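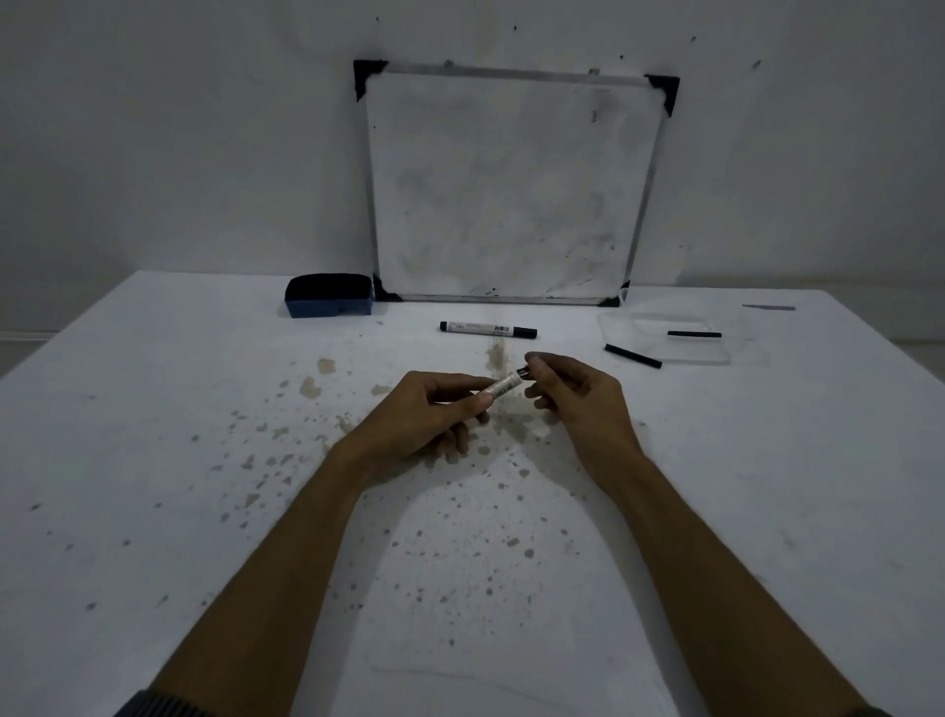 Bajwa objected that cap removal should be scored apart from writing, as the two call on different grips. We adopted this split. Figure 3 shows both hands on the marker, with the right thumb and index finger on the black cap. Trials took place at a white tabletop with a small whiteboard propped at the back.

3.2 Cap handling
Of 406 trials, 19 were dropped under the Khattak criteria. Grip was coded by finger position at the cap, and the colour of the cap was ignored. Markers were replaced after 300 openings.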